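Stirstead Support > Laptop Accessories > Docks & Stands

January 17, 2026
By Nermin Karabulut

Section 4. Connecting the Bulov laptop dock

Read Section 3 (Mounting the stand) first. The dock must be fixed to its cradle before any cable is attached. Keep the supplied power adapter within reach of a wall outlet. The adapter cable is 59 inches long and must not be extended with a second low-voltage lead.

4.1 Before you start

1. Shut down the laptop. Sleep mode is not enough for the first connection.
2. Unplug any charger that came with the laptop.
3. Check that the laptop has a USB-C port that supports both video and charging. Ports that carry data only will run the keyboard and network connections but not the displays.
4. Remove the plastic film from the dock's underside.

Note: Laptops that need more than 50 watts while charging may lose battery charge slowly under heavy load. Use the laptop's own charger in that case and set the dock switch to DATA.

4.2 Connecting power and host cable

1. Plug the adapter into the round socket marked DC IN on the rear of the dock.
2. Plug the adapter into the wall. The front light turns amber.
3. Connect the short host cable to the port marked HOST. Do not use the front USB-C port for this purpose.
4. Connect the other end of the host cable to the laptop.
5. Turn on the laptop. The front light changes to white within 12 seconds.

If the light stays amber, turn the laptop end of the cable over and insert it again. If it flashes amber, see 4.5.

CAUTION: Do not cover the dock or place it on bedding, clothing or other soft material. The air slots on both long sides must stay clear. Place it on a hard, level surface.
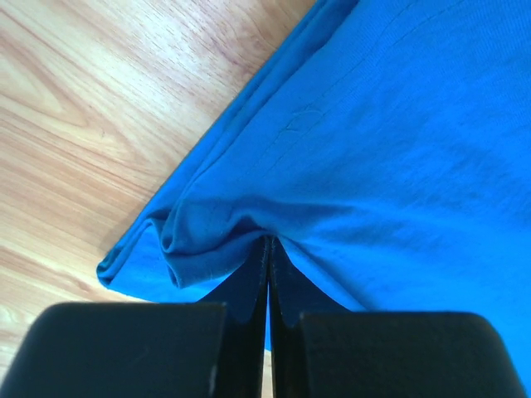 Fig. 4-2. Blue knit fabric on a wooden surface.

4.3 Connecting displays

1. Connect the first display to VIDEO 1. This port sets the startup display.
2. Connect the second display to VIDEO 2, if used.
3. Set each display to the matching input.
4. Open the display settings on the laptop and choose Extend or Duplicate.

Both video ports share the same bandwidth. With two displays attached, the higher refresh rates may disappear from the list. Disconnecting VIDEO 2 restores them.

4.4 Closing the lid

To work with the lid closed, set the lid action to "Do nothing" under the laptop's power settings. Leave a gap on the hinge side for air. The vertical slot in the Prollness cradle takes laptops with rubber feet, but the liner has to be removed for thicker models (see 3.6).

4.5 Light codes

Amber, steady: power present, no laptop found.
Amber, flashing: adapter not recognized. Use only the adapter supplied.
White, steady: normal operation.
White, flashing: firmware update in progress. Do not unplug.
Off: no power, or dock temperature above the limit. Disconnect the adapter and wait 54 minutes before trying again.

Corrections to this section: 4.4 revised by Jozef Leemans. The November edition gave the wrong cradle slot.

Filed under: Docking stations, Setup guides, USB-C

Contact support | © 2026 Stirstead | Back to top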